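Flilley House, Ploltdale - linen room and folding area walk-through
Checked 2025-04-16

I do this round twice a year (the next one's in September) and I always write too much in the comments, so grab a cuppa. Marks are OK, FIX or WATCH.

1. Doorway and walkway - OK
Clear all the way through, which is a first! Last time I had to climb over two bags of doonas to get to the light switch. Please keep the bags on the Drostthorpe side of the line.

2. Shelving - FIX
The top shelf is loaded right up again. The limit is 40 kg a shelf and I reckon the tablecloths alone are over it. Heavy stuff goes down low, pillowcases up high. I've moved what I could reach without the step.

3. Step stool - WATCH
One rubber foot is getting thin. Still grips, but I've put a new set on the Yakubu order.

4. Folding surface - OK, with a grumble
The green covering is doing its job and things don't slide about on it the way they did on the bare top. I ran my hand over the lot looking for pins and staples and found none. My grumble is with white cloths left bunched up on it. A pin hides very nicely in a crease, so shake each one out and lay it flat before you start folding, please.
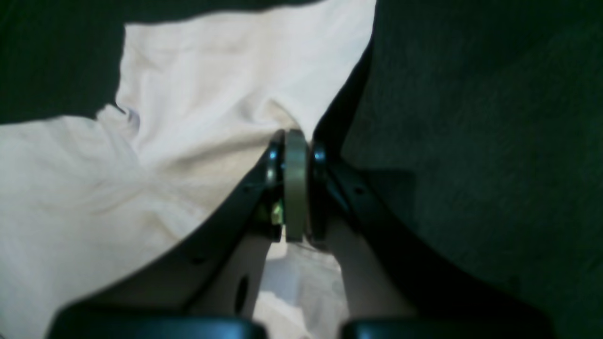
5. Lint and dust - FIX
Green shows up every bit of white fluff, so there's no excuse for missing it. The top was fine but the vent behind the dryer had a proper blanket on it - I pulled out a handful and stopped there, as it needs the vacuum with the long nozzle. Keep the dryer off until that's done.

6. Power points and leads - WATCH
The iron lead is sound. The extension lead is still running along the skirting where people walk, and I did ask for that to be clipped up.

7. Heater clearance - OK
Wants 50 cm clear on every side and it's got it. Tape on the floor is peeling at one corner, so I pressed it back down.

8. Fire extinguisher - OK
Gauge in the green, pin in, tag in date.

Still to do: top shelf, dryer vent, extension lead. The vent comes first. Tick them off on the sheet inside the door and leave me a note if the vacuum's gone missing again.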